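Thread on our breakfast table dataset, 18 November 2022. I write it mainly for people who want to collect examples for their own learning system and ask me how we work at Wesby.

The task has a simple name, "serve the bread". One person guides the two arms, and one bread should go from the tray to the plate. We record every try from the start position until the arms are back.

One view from outside and two from close to the fingers: 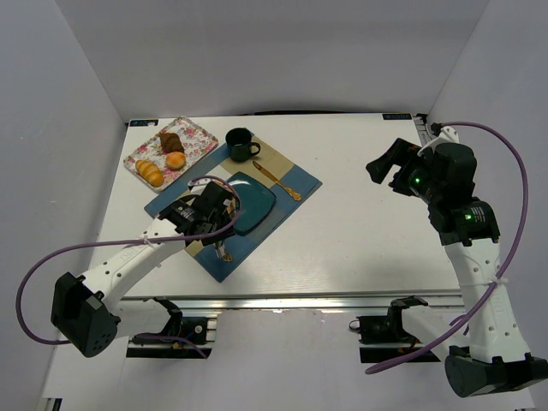
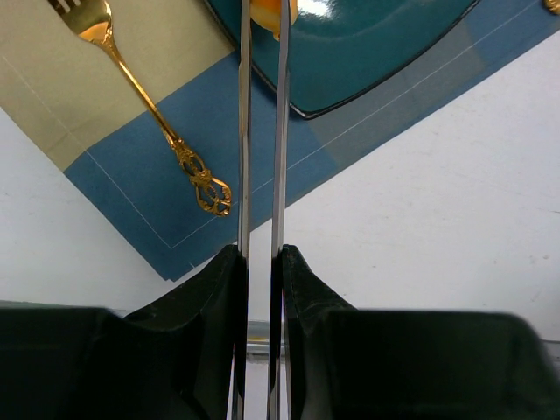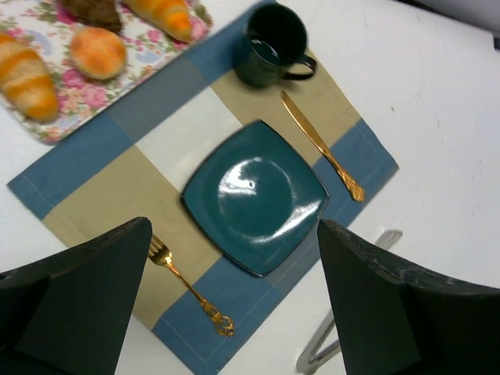

Nadja Egger writes to me that 300 demonstrations of one task sounds like too many, and that her group stopped at 70 and the policy was already good. She asks if we only collect more because the table is free.

It is a fair question, Nadja. With 70 we also had a policy that worked, but only when the placemat was near to the place where we had trained it. When we turned the mat by a hand's width, the arm went to the old place of the plate and closed on air.

So now we change the layout after every 15 recordings. The mat gets another angle, the tray moves, and the breads change their order. We write the changes in a text file. In May we did not write them, and I still regret this.

The second rule is about mistakes. If the operator misses the bread and takes it on the next try, we keep the recording. If he drops it on the floor, we delete it. Tumaini Shirima wanted to keep these too, with a label. We have not decided.

Shiny things are difficult for us. The plate gives a white reflection, and it wanders when the wrist turns. I wanted to buy a matte plate. Johanna said that people at home do not have matte plates, so the teal one stays.

An operator works for 2 hours and then changes with another. After this time the movements become faster and less clean, and the model learns this also.

Next week I will post how we cut the recordings. If you have a good way to find the bad ones without watching them all, please write to me.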